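Cork board in a wooden frame, best way to hang it?
Asked by Kagiso Nel

Hello all! I've got a cork board with a dark reddish-brown wooden frame and I'd love it up in the back room, where the wallpaper is all big brown leaves and berries (I'm fond of it, so please be gentle).
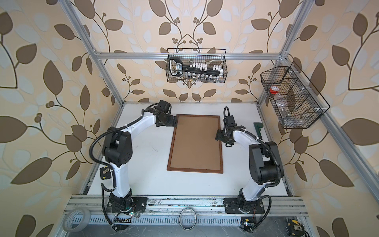
I'd rather not make more holes than I must. Would sticky strips do, or is it screws? It would be holding calendars, receipts and the odd school letter.

2 answers

Vusumuzi Steyn
Screws, I'm afraid, my dear! Strips pull wallpaper off in sheets, as I learned in July with 4 of them and a very small mirror. Put two into a painted batten and hang the frame from that. Mine has had white paint on it for years, blobs, scratches and all.

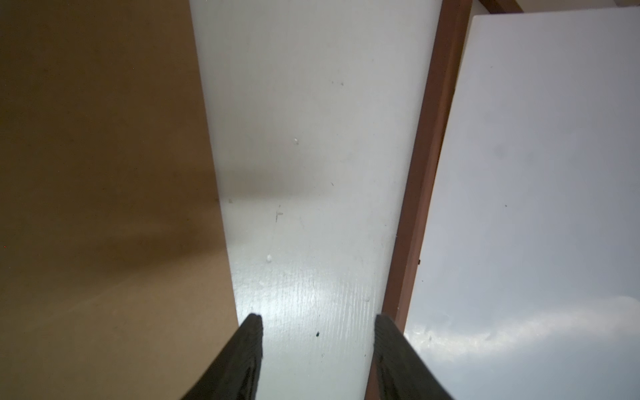 Give any drips a light sand first if they bother you, then another thin coat, and leave it overnight before you hang anything on it.

Reltus_fan
strips were fine for me but my wall is bare plaster

Contact us | © Junar Home Help | Back to top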